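Diltar Two-Arm Teleop Kit

Leader and follower set for recording tasks by hand. From Giltonmont.

In stock. Ships in 2 crates. Lead time on custom mounts, ask.

What it is: a pair of small leader arms you hold, a pair of follower arms that copy you, and the recorder software. You do the job, the followers do the job, every joint position gets saved with the video. Do it again. Then train on it. No pendant programming, no waypoints.

Followers hang from an overhead rail or bolt to the table, your choice at order. We ship overhead by default. Keeps the tabletop clear and you can reach in to reset parts without leaning on an arm.

Good first tasks - picking bottles, loading a bin, handing a part from left to right. Squeeze bottles are better practice than blocks. They tip, they give a little when you grip them, and new operators learn fast how hard to close the fingers. Start with a low bin and a few bottles on a plain table.
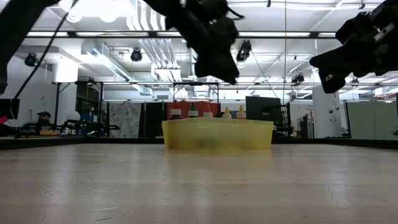

Keep takes short. Under 30 seconds is a good target, and throw out the ones where you hesitated a lot. Move the bin a little between takes or the policy just memorizes the spot. Change the bottle order too.

Remote mode: leaders can sit in another room on the same wired network. Wi-Fi works for a demo, not for recording. You'll want a monitor at the leader station for the camera views.

In the box
Leader arms, left and right
Follower arms, left and right, with grippers
Overhead mount brackets (rail not included)
Firham camera hub
Cables, e-stop, foot pedal for start/stop
Spare finger pads
Recorder license, one seat

Specs
Control: joint to joint, or hand-position mode
Storage: about 400 takes on the supplied drive, depends on camera settings
Operator PC: 16 GB memory minimum, not included
Power: wall outlet, one per side

Notes
Foot pedal is momentary, tap once to start and once to stop. Older manual says hold it down, ignore that.
Recalibrate leaders after shipping or any hard bump. Takes a few minutes, see the quick start.
Finger pads wear. Reorder before they go shiny, grip gets unpredicatble.
Bhattacharjee grippers fit with the adapter plate, sold seperately.

Training: half-day setup session with Lenni Harju, on site or by video. Book when you order, slots for March go early.

Quotes and returns: Shirley Hollis, sales desk. Have your serial number ready for returns.

Page updated 16 Sep 2020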